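Fixing things in the back room at Warcombe

She has run the Warcombe mending table for two years and she talks fast, mostly while looking for something else. We met on a Saturday, kettle on, door open. Half the morning's drop-offs still in bags.

"Toys are the best part," she says. "Dolls, puzzles, those busy boards with latches on. Parents think a stiff bolt means the thing is finished. Usually it's a screw. Two minutes."

The group started in Norkville, in a church hall, then moved when the hall put the rent up to 300 a month. Warcombe was cheaper and had better light. Not much storage tho.

So what does she actualy use? Small stuff. Tweezers, forceps, little scissors. "I bought mine secondhand from a clinic sale in Ciravdale, 18 dollars the lot. Best money I ever spent. You can get a bead out of anything with forceps."

And a metal tray, always. She is strict on this. Tools go back in the tray or they go missing, and a pair of scissors under a pile of parts is no good to anyone.

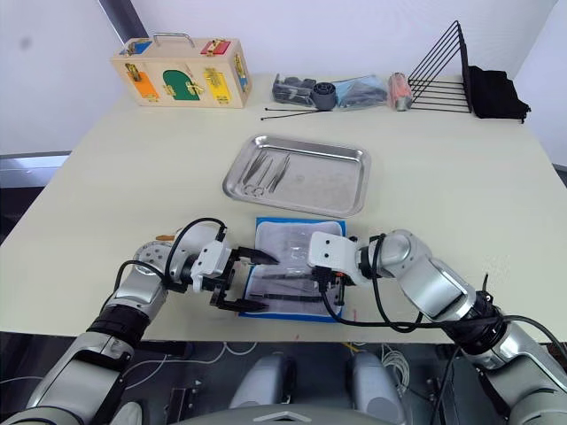
"And I like a pale table. Drop a tiny screw on dark wood and you're on your knees till lunch - I've done it. Pale top, metal tray, odds and ends pushed to the back where they can't roll off."

Does she ever throw anything out? Long pause.

"Cracked bottles, yes. Spools, no. Wire racks, never. Somebody will want the rack."

She has a bus to catch. Drop-offs are open again next Saturday, bring the broken bits in a bag and lable it please.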